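Protura Salted Honey Gelato

Slow-churned gelato with wildflower honey and a pinch of flaky sea salt. Denser than regular ice cream and less sweet than our Marden caramel. Sold in 14 oz pints and 7 oz cups. A pint holds 700 calories, a cup 350. Contains milk and egg. Let it sit on the counter a few minutes before scooping.
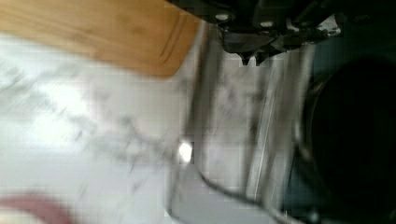 MARDEN, August – Pints are back at the Frimpong Street counter. Cups return Saturday. Wholesale orders: ask for Mansa Mahama.

This site uses cookies. Accept | Settings

© Protura Gelato. Contact us | Back to top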